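Skireck Block Rack review: the test tube rack I wish I'd bought first

4 May 2026
Reviewed by Rūta Vanags

I teach an evening chemistry club for adults in Ponthorpe, and most of what we own came to us secondhand. Beakers from a school that was clearing its storeroom, a balance with a sticky button, clamps in every state of rust. The one thing we never managed to get right was tube racks. We had wire ones that tipped, wooden ones that had swollen so that tubes went in and stayed in, and a folding one that folded when it felt like it. So when I finally had a bit of budget I ordered the Skireck Block Rack from Rarmont, and I've now been using it for 3 months. I love it, and I'm going to go on at some length about a piece of white plastic.

First, the holes. Most cheap racks give you one size, repeated, and you find out which tubes it was meant for by trying them. The Skireck runs big to small along the top. The large holes are at the left end, they step down as you go right, and near the right end there's a little group of really tiny ones. There's another row of smaller holes below the top one. It looks a bit random in the catalog (I thought it was a misprint!), but in use it makes perfect sense. Our club has fat boiling tubes, regular test tubes, some skinny ones I inherited, and a handful of little sample tubes, and every one of them found a home. Before, I needed a different rack for each of those, and at least one of them was always in the sink.

The tiny holes deserve their own mention. I had no plans for them when I ordered. Now they hold glass stirring rods, melting point capillaries and the thin end of a dropper, all of which used to roll off the bench with great enthusiasm. I would pay extra for another cluster of them.

Second, it stays put. The block sits on a flat base, and that base gives it a nice steady stance. With wire racks I was forever holding the frame with one hand and pulling a tube out with the other. With this one I can lift out a boiling tube one-handed and nothing else moves. It's also happy on fabric, and that matters to us, as we put a black cloth down over the tables when we do anything with clear or pale liquids. Wire feet used to snag in it. The Skireck just sits there.

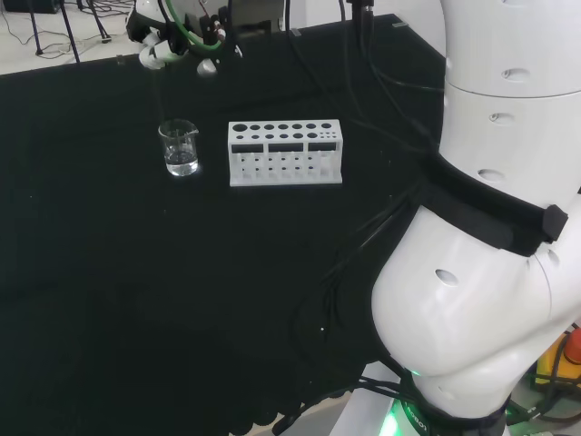
Photo: Gediminas Adomaitis

I should talk about the black cloth, as two people have written to ask about it since my last review. It's plain dark fabric and it has done more for our demonstrations than any piece of glassware. White rack on black cloth, clear beaker next to it, and people at the back can follow what's going on. A half-full beaker of clear liquid on a pale bench is very nearly invisible from the third row. Put it on black and you get the shine on the glass and you can find the surface of the liquid without squinting. The white of the rack stands out beautifully too. If you teach at all, try it.

Third, cleaning. The front has three wide rectangular openings and rows of small round holes underneath them, so there are plenty of ways for a spill to get out again. I rinse it under the tap, shake it hard, and stand it on end to drain. After a copper sulfate evening there was a bit of blue around two of the big holes, and it came off with dish soap and a bottle brush. No stains yet, and we are not tidy people.

The openings are good for something else as well, at least with our tubes: you get a glimpse of what's standing inside the block. It isn't a full view. If you're running a color change and you want the group to watch the entire length of the tube, you'll still want an open wire rack or a clamp. For that sort of evening I lift the tube out and hold it against the cloth, or I put it next to the beaker where everyone is looking anyway.

That's my first complaint, then, and I have a few others. The rack has no numbers or letters on the top, and once you have a row of tubes that all look the same you need to label the tubes themselves. I stuck a strip of masking tape along the back edge and wrote on that. It works fine, but it peels when it gets wet, and a molded number next to each hole would be so much nicer.

Next, the size progression means you only get a few holes of each kind. If you run big batches of identical tubes, this is the wrong rack for you - get something like the Yeom grid, which we also own and which is very good at that one job. The Yeom holds far more tubes. It's also useless for anything fatter or thinner than it was made for, and I've gone back to the Skireck for nearly everything except our water testing night.

And it takes up space. A wire rack can be hung on a nail. The Skireck is a solid lump on a base and needs a proper bit of shelf. Ours lives beside the short beakers, and I've gotten used to carrying the two out together, beaker in the left hand and rack in the right. That's pretty much my whole setup for a small demo now.

On the matter of beakers, a quick note for anyone buying both at once. Go for a short one with a decent spout. Tall ones look more scientific, I know, but a short beaker beside a rack is easier to reach over and easier to pour from when you're filling tubes. I don't mind faint graduation marks for this, as I only use them as a guide. If I need to measure I get out a cylinder.

I paid for the rack myself and Rarmont has no idea I'm writing this. Delivery took 6 days and it arrived without a scratch, in far too much paper. I've already ordered a second one for the club cupboard, mainly so the first can stay on my demonstration table and stop being borrowed.

Good: takes nearly every tube we own, very steady, rinses out easily, looks great on a dark cloth
Not so good: no numbering, only a few holes per size, bulky to store
Would I buy it again: already did

Comments are open below if you've tried it with centrifuge tubes. I don't have any, and I'd like to know whether they sit straight.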